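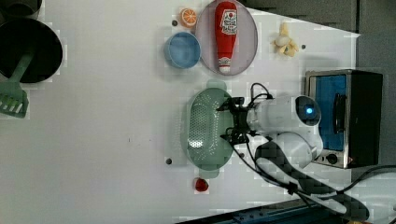

Page 155

Open afternoon at Stoltolham: the kitchen table

The Stoltolham building opened its doors to visitors in January. I went with Ásdís Holst from our office. We had signed up for the manipulation lab on the second floor, where the Erkine group records people guiding a robot through small kitchen chores. Visitors were taken up in groups of four, starting at one in the afternoon, and the stairs were slow going with so many coats.

Kári Vigfúsdóttir runs the recording sessions and did most of the talking. The chore for the week was moving a colander. The operator works the arm from a chair by the wall, and every attempt is saved along with what the cameras took in. By the time we arrived they had 203 attempts on file for this one chore. The target is 400.

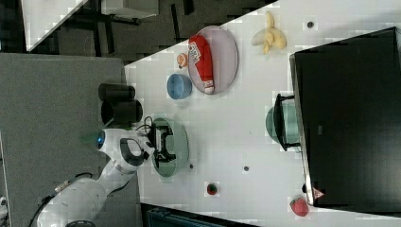
My own interest is in how long it takes to train an operator, so I asked about that first. Kári said a new person gets two mornings of practice before anything is kept. The difficulty is judging height. With the gripper hanging over a plate, as it was for part of our visit, I could not have said from my seat how far it had to go down. Rhydian James, who was operating, told me he mostly listens to the person next to him for the first week and then stops needing to. He works in blocks of twenty minutes and takes a break after each one.

Murray Bouchard asked whether the same thing could be done by taking hold of the arm and moving it. It can, and the group did it that way last year on the project they call Jekora. Kári's view is that hand guiding is easier to learn but tires people out, and the operator's hands get into the recordings.
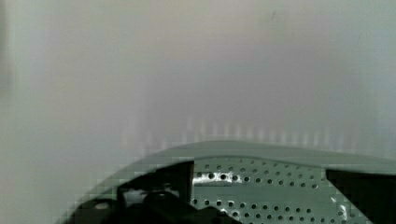
She also said they throw out more attempts than visitors expect. A grasp that slips and is saved at the last moment may look fine to us, but it goes into a separate folder — they are still deciding whether to use those. I-hsuan Hsu does the sorting, usually the same evening.

We had a short turn at the controls, five minutes each. Ásdís did better than I did. 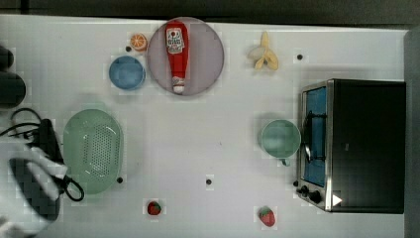

Getting there and booking

The lab is in room 1314, reached by the north stairs. Groups can ask for a visit through the Hirano desk on the ground floor. Allow an hour, and leave bags downstairs.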